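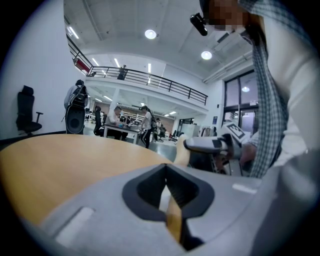 Section 4. Placing and leveling the Tura round table

By now the legs are on. If the legs are not on, go back to Section 3, and if Section 3 is still in the box, it is under the cardboard insert that everyone throws away first.

You will need:
The table, upright
The leveling stick (long, pale, part 463)
The four screw-in feet
The felt pads
A pencil
A second person for steps 1 and 8

The leveling stick is a plain wooden stick. It has no numbers on it, no markings and no battery. Early customers wrote to ask which piece of the table they had left out, and a few managed to find a place for it. It is a tool. Set it aside when you are finished and do not force it into anything.

4.1 Choosing the spot

1. Carry the table by the frame under the top, one person on each side. The top weighs 22 pounds and the legs add more than you expect. Do not carry it by the rim.

2. Set it down where you think it should go. Walk around it once. Pull out a chair and sit in it, then get up again in the ordinary way, as you would if the phone rang. If you hit the wall, move the table.

3. Check that any door or cabinet nearby opens all the way. Open it yourself. Remembering that it opens all the way is a different procedure.

Note: A round top has no front. The wood grain does have a direction, however, and someone in your household will care about it. Most people run the grain toward the windows. Settle this now, while the table is still easy to turn.

4.2 Finding the low side

4. Press down gently on the rim with one hand, then move a quarter of the way around and press again. Keep going until the table rocks. It rocks across the line between the two feet that touch the floor properly, and the low side is one of the other two.

5. Hold the stick upright on the floor beside the table, against the rim, and make a light pencil mark on the stick where the top surface meets it. Use pencil. Pen comes off on the table, and then you will be reading Section 9 (Stains).

6. Move the stick to the opposite side and compare. Repeat at the other two points. You are looking for the place where the mark stands higher than the tabletop.

Caution: Keep the stick vertical. A leaning stick gives a reading that is precise, repeatable and wrong. If two people are working, one holds the stick and the other bends down and looks at it from the side. Take turns. The person who is looking always believes the person who is holding has moved.

7. Do not compare against the ceiling line, the windowsill or a picture on the wall. They have their own problems.

4.3 Adjusting the feet

8. Have your helper lift the low side just enough to free the foot. Turn the foot counterclockwise, as seen from above, to lengthen it. One full turn is a lot. Start with half.

9. Lower the table and press the rim again.

10. Repeat steps 8 and 9 until the rocking stops. Three rounds is normal. After six, you are most likely adjusting the wrong foot, so screw all four back in and begin at step 4 with a clean end of the stick.

11. Check with the stick one last time at all four points. A small difference is acceptable if nothing rolls. A pencil laid on the top is a fair test — the round kind, since a six-sided pencil will stay put on a roof.

Caution: Never unscrew a foot so far that the thread shows for more than half its length. If the floor is that uneven, use the Plistura wedge set, sold separately. Folded paper also works, and we say so with some reluctance.

4.4 Felt pads

12. Wipe the underside of each foot. Peel and press on the pads. Leave the table standing for an hour before sliding it anywhere.

13. Sweep the floor first if you are the kind of person who skipped that. One crumb of grit under a felt pad will draw you a very neat arc.

Note for rugs: Leave the pads off. Place all four feet on the rug or all four off it. Two and two is an arrangement people arrive at by compromise, and it cannot be leveled.

4.5 If it still rocks

The table rocks only when you lean on it: tighten the leg bolts with the Gosling key from bag C, then repeat step 9.

The table rocks in one spot in the room and nowhere else: the floor is doing it. Turn the table slightly and try again. A few inches of rotation often fixes what the feet could not.

The table is steady but the cup isn't: check the cup.

The table rocks everywhere, whatever you do: one leg may be seated badly in its bracket. Take the table down to step 3.6 and look for a gap between the leg and the frame. You should not be able to slide a sheet of paper into it.

4.6 Putting the stick away

Clip the stick to the underside of the frame, using the two loops next to the label. You will want it again the first time the table is moved. Replacements can be ordered under part 463 and cost more than a stick should.

Section 5 covers the matching Urholm stools, which have three legs and do not need leveling.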